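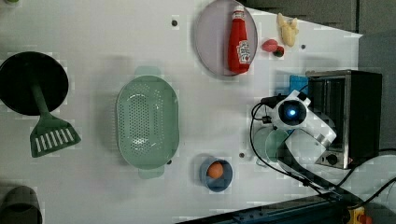 Budget for a single-arm tabletop setup (kitchen items) – what is the quote leaving out?

Zulema Medina
Posted October 12, 2018

I have to put together a purchase request for one robot arm on a table, for pick-and-place work with ordinary kitchen stuff. Plates, bowls, a colander, pans, lids, a spatula, plastic food. The people who will use it want to move things from one spot to another and in and out of a toaster oven, over and over, with small changes each time. No real cooking and no heat. My job is only to get it bought, and I will be the one explaining it if the money runs out in the spring.

I have two offers. Cerkik wants to sell us a complete package: arm, gripper, wrist camera, table with the mounting holes already in it, a computer, and two days of setup on site. Their salesman calls it "ready to run." The other is a used arm from Imrie, a Tarnov with the controller, at 49 percent of the price Cerkik lists for the arm alone. Imrie says it is tested. I asked what tested means and got back a one-page sheet with a checkmark on it.

What bothers me is that the Cerkik quote is two pages long and the second page is all terms. There is one line for "accessories." When I asked what was in it I was told it depends on our needs. I would have thought our needs were in the email I sent them.

So, three things. What is usually missing from a quote like this? Is a used arm a sane choice for a first setup? And do I need the support contract, which is 16 percent of the package price per year, or is that just something they put in to see who will pay it?

We have a fixed amount and can't go back for more until August. I'd like to hear from people who have paid for one of these, please, and not from people who sell them. Last time I posted here about equipment I had three private messages from dealers before dinner.

Edited to add: the room has a normal door, an elevator, and regular wall outlets. The arm would be bolted to its own base next to the table.

Bhupendra Mishra

Go with the package. You don't want to be chasing five vendors. We bought ours complete and it was up and running the same week. Support contract is worth it for peace of mind.

 Zulema Medina
 Thank you. Did you renew the contract after the first year?

 Bhupendra Mishra
 We are still in the first year.

Seren Ruddock

I've signed for three of these, two new and one used, and I would not sign the Cerkik quote as you describe it. It might be a fair price. You can't tell, and they've written it so you can't tell.

Send it back and ask for every item on its own line with its own price. Arm, controller, teach pendant if it has one, gripper, fingers, wrist camera, camera mount, cables, table, base or rail, emergency stop, computer, each software license, shipping, and labor. If they say the package price is lower than the parts added together, fine, they can show me the parts and then show me the discount. I have had one dealer refuse to do this. We bought from someone else.

What I've seen left out, going by my own invoices:

Cables. The arm comes with one length, and it is the length that suits the dealer's demo table. The camera cable has to travel all the way down the arm with enough slack for the wrist to turn, and then get to the computer without lying across the table where the work is. Ours did lie across the table at first. The gripper caught on it more than once and we bought a new camera cable in the second month. Ask for longer ones, ask for the clips or sleeves that hold them to the arm, and buy a spare of the camera cable on day one.

Fingers. The gripper that comes in a package is usually picked for blocks and boxes. You have thin things and round things on your list. A lid, a plate lying flat on the table and a slotted spatula are three different problems. I'd want to see their gripper lift a dinner plate off a flat surface before paying a cent. If it can't, you'll be buying or printing other fingers, and you'll go through several before anyone is happy. Put money down for that.

The oven. Somebody will want the robot to open the door. Small toaster ovens weigh very little and slide when you pull on them, so it has to be held in place somehow. It's a cheap fix but it takes an afternoon, and if you want the table drilled you want that known before the table ships. Ask your users where they want the oven and whether the arm can reach both the door and the far corner of the table from where its base will sit. Reach is the number on the brochure I trust least. It gets measured with the arm stretched out flat, and an arm stretched out flat is no good for putting anything into an oven.

Emergency stop. Make sure it's in the quote as an item, make sure it is wired in by whoever does the setup, and make sure it can be placed where a standing person can hit it without leaning over the arm. I once had one delivered in a bag with a note.

The stuff itself. You laugh, but dishes and toy food are a real line on my budget. You want doubles of everything, bought at the same time from the same store, because the store will change the color or stop carrying it and then your users will say the old results can't be compared to the new ones. I buy 14 of anything plastic and small. It all gets lost or crushed. Pans hold up better.

Shipping and the base. Find out who gets it off the truck and who bolts it down. "Delivery" on a quote often stops at the curb.

On the used arm: I don't rule it out. My used one has given me less trouble than one of the new ones. But a checkmark on a sheet is worth nothing. Ask Imrie for the hours on the controller, what it did before, and a video made this month with the serial number readable and each joint moving through its whole range, with the sound on. Ask whether the software license transfers to you in writing. That last one has caught people I know. The arm was fine and they couldn't update the controller without paying what amounted to a second purchase.

And put the used price next to the right thing. 49 percent of the arm alone still leaves you buying the gripper, the camera, the table, the computer and the labor. Once I added those up for mine, the gap was a lot smaller than it looked on the first day. I still bought it, but I went in knowing.

Support contract: ask what the response time is, who pays freight when the arm goes back, and whether you get a loaner. If the answer to the loaner is no, then you're paying for a phone number. I'd ask for the price of a single repair visit with no contract and decide from there. You can also ask to add the contract later. They'll say you can't, and then at the end of the quarter you can.

Jyoti Katiyar

I agree with most of what Seren wrote, except I'd be harder on the used arm for somebody's first one. Seren had already set up one or two and knew what a bad joint sounds like. Zulema, is there a person on your side who would know? If there isn't, the savings go to whoever you call in to find out, and the weeks go too.

The other piece I'd budget for is people's time. I went through our records for a project we called Cava, also a tabletop arm with household objects, and the hardware was not what went over. It was the hours. Someone has to put the table back to the starting layout after every run. Someone has to recalibrate the camera whenever it gets bumped, and it gets bumped. We had planned one part-time person and needed one and a half. Dealers never bring this up because it isn't on their price list.

Also, "ready to run" meant, for us, that the arm moved when we pressed a button. It took seven weeks from there to the first day anyone would call useful. Two days of on-site setup is enough to bolt it down, plug it in and have lunch. I would try to trade one of those days for a visit a month later, when you know what to ask. Cerkik may or may not go for it – they did not for us at first, then they did when we held the deposit.

Do hold the deposit, by the way. Get it in writing that the last payment is due after the arm does a task you picked, on your table, with your things. Ours was: take a lid off a pan, put it down, pick up a bowl, put it on a plate. It sounds silly in a contract, but it took their technician most of the second day.

Check your outlets too. Regular is probably fine for a small arm, but the controller, the computer and a toaster oven all on one circuit is something I'd ask the building about, even if you swear the oven will stay off. Someone will turn it on.

Pushpa Sisodia

does anyone know if the Tarnov controller works with the newer wrist cameras? same situation here

Seren Ruddock

Pushpa, depends on the controller version. Get the seller to tell you the version in writing, then ask the camera maker, not the arm dealer. Mine needed an adapter plate as well, because the bolt pattern was different.

Zulema Medina

Thank you, Seren and Jyoti, I printed both of these. There is nobody here who would know a bad joint by the sound, so I think that answers the used question, though I've asked Imrie for the video and the license letter anyway to see what they send.

I wrote to Cerkik for the item list. They replied within the hour that an itemized quote is "not standard for bundled solutions" and offered me a call. I said I would take the call after the list. We'll see. The oven and the cable length were not in the accessories line, I did get that much out of them, and the emergency stop is "included with most configurations." I have asked whether ours is one of the most.

For now I'm leaving the support contract out of the request and putting the same amount under spare parts and fingers. If someone thinks that's a mistake I have until the end of the month to change it.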